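Bon, petit fil mitaines parce que j'ai passé ma soirée là-dessus et que quelqu'un doit en profiter 🧶

1/ Tout est parti du carton d'hiver. En avril je range TOUT d'un coup, écharpes, bonnets, gants, et chaque année je jure que je vais trier avant de fermer. Cette fois je l'ai fait (oui oui !)

2/ Résultat : 6 paires à garder, un tas à donner, et une pile de veuves, les gants sans leur moitié. J'en ai une moutarde de chez Harnivik, je refuse de la jeter, on ne sait jamais, l'autre est peut-être dans la voiture.

3/ Les grises, c'est mes préférées. Maille fine, doigts coupés, je les mets au bureau quand le chauffage fait grève et sur le quai de la gare à Trarkdale, où il fait froid même en plein soleil. On peut taper un message sans se déshabiller la main, le bonheur.

4/ Par contre ça peluche. Beaucoup. J'ai essayé le rasoir à bouloches sur une vieille paire l'an dernier et j'ai fait un trou pile entre deux doigts, donc maintenant c'est peigne à laine et patience.

5/ Pour le lavage : à la main, eau froide, une goutte de lessive Toltura, on presse sans tordre. Celles qui les passent à 36 degrés en machine « cycle délicat », vous êtes plus courageuses que moi.

6/ Et le séchage à plat, toujours ! Sur la table, doigts vers le haut, le pouce bien sorti sur le côté, on lisse chaque petit tube avec la main. Suspendues à la pince à linge, elles s'allongent et on se retrouve avec des mitaines de géant. 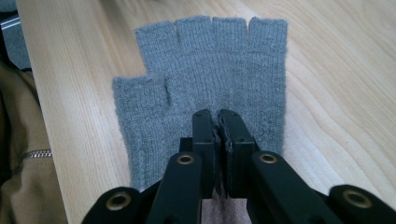
7/ Ensuite je les range l'une sur l'autre, jamais roulées en boule, ça détend les poignets. Un sachet en coton par paire, un bout de cèdre dedans, et hop dans la boîte Geagea du haut du placard.

8/ Prochaine étape, les écharpes. J'en ai une qui perd ses franges depuis deux hivers, si vous avez une technique pour les refaire sans crochet je prends, mes DM sont ouverts 🙏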